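4.2 The lid problem 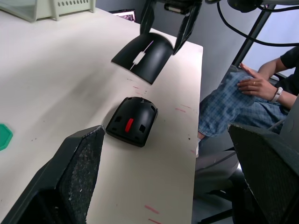

Last modified: 7/18/22

Figure 3. A mouse-shaped body with its red insert, and a curved black shell further up the table.

Readers who have followed us through the sorting of screws (Section 4.1) will be relieved to learn that this section concerns only things large enough to find again when dropped. The task is the joining of a lid to a body. People have been putting lids on things for a very long time and have written remarkably little about it, the main exception being Kusuma, whose survey of household closures gives 154 pages to jars and a footnote to everything else.

The body in Figure 3 has a rounded front end and the general outline of a computer mouse. It is matte black, with small square and rectangular cutouts along the sides and top, and a bright red piece running lengthwise down the middle. We are grateful for the red piece. In the May sessions, Siobhán Sheehan asked people at Trenarholm to say which way round a body of this sort should face, and those given one with a coloured insert answered with far more confidence. They were wrong nearly as often, but the sessions moved along.

The shell is the more troublesome half. It is arched like a hood and glossy, and a narrow white slot or stripe crosses its upper surface on the diagonal. A diagonal mark is a poor guide to anyone trying to line up two long objects, and several people turned the shell to make the mark straight, leaving the shell itself crooked. Pádraig Sheehan has proposed calling this the picture-frame error, after a dispute in his own hallway. We adopt the term under protest.

Two points bear on the scoring in Section 5. First, we treat a lid as placed when its lower edge meets the body all the way round, and a lid laid hopefully on top scores nothing. Second, the plain white table was kept throughout. Sastier argues for a patterned surface on the grounds that real desks are untidy. We have seen the desks at Trenarholm and accept the premise, but a black part on a white table can at least be found without a search party, and the lid problem is quite hard enough when both halves are present.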